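Refurb notebook, October, started 8 a.m.

Grasso pallet, continued. Coffee first, then the battery question, which has been bugging me all week and which I now think is solved!

Recap for anyone reading over my shoulder: a good share of the desktops in this batch boot with the wrong date, lose their boot order overnight, or stop with a settings error until you press a key. We had been swapping coin cells as we hit the problem, one machine at a time, and some came back with the same complaint a few days later. I blamed the boards. I was wrong, and I'm delighted to be wrong, as the boards are the expensive bit.

Measured the cells in the drawer. The loose ones from the old Clutell bag are low straight out of the bag, some under 2.9 V with no load at all. The newer Tedix strip reads 3.2 and up. Put a known bad board on a Tedix cell last night, unplugged it from the wall, came back this morning: clock correct to the second as far as I can tell, boot order intact. Did a second one the same way. Same result. The Clutell bag has gone in the battery recycling and please don't fish it out again.

New rule, written on the drawer in marker: check the cell with the meter before it goes in. Under 3.0, bin.

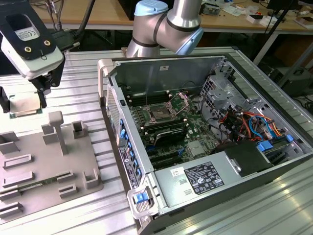

Memory testing next. I've been running the full test overnight on everything, and it ties up the bench for ages. Tried a shorter plan today. One complete pass in the morning, and only the machines that throw an error, or that came in with a complaint on the ticket, go on to the overnight run. I want to see whether the short pass misses anything before we make it the standard, so for this batch I'm doing both and keeping a tally on the back page.

One lovely find: a machine that failed every pass with two sticks in, and passed with either stick alone, in any slot. Mismatched pair, slightly different timings on the labels. Gave it a matched pair out of the Flinness box and it has been clean since. I would have scrapped that board last year. Look at the labels first!!

Drive wiping: the long wipe on the older spinning disks is crawling. Timed it on a 400 GB one and it took a bit over two hours for one pass, no complaints in the log. The disks that slow down halfway are nearly always the ones with reallocated sectors, so I'm now reading the health table before starting the wipe, and anything with a growing count goes straight to the shredder crate. Saves a whole evening per bad disk. Serial goes in the log either way, including for the shredder ones (I forgot this twice, sorry, fixed now).

Solvent note: the 170 ml bottle of cleaner is nearly done. It's great on old thermal paste and terrible on printed labels, which I learned by taking the asset number clean off a side panel. Masking tape over the label before you start. For paste that has gone to chalk, lay a damp wipe on it for a minute and go put the kettle on, it comes off in one swipe afterwards. 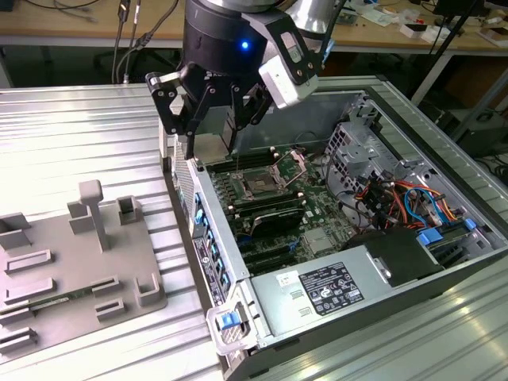 Idle noise. I've wanted to do this one for months. Borrowed the sound meter and set up in the back corner with the heater off, meter on the stool an arm's length from the front panel. Most of the batch sits around 40 dB once it settles on the desktop. The loud ones fall into two camps. First camp is dust on the heatsink fins with the fan working hard to make up for it, cured with a brush and air. Second camp is a dry fan bearing, a sort of grumble that goes up and down, and cleaning does nothing for it. Replace the fan and move on.

Did 4 of the loud ones before lunch and all but one dropped to where I can't pick them out from the others with my eyes shut. The holdout is a rattle from a loose drive screw, I think. Rubber washer tomorrow.

Things to order: Tedix coin cells (two strips), cleaner, rubber washers, more of the small antistatic bags, marker pens.

Still open: what to do about the recovery image. The Flinness copy is a year behind on updates, and each machine spends most of an afternoon catching up. I'd love to build a fresh one while the test bench is busy overnight. Will try tonight on the spare and write down every step so it can be repeated.

5:40 p.m., imaging started, progress bar moving. Leaving the lamp on over the bench.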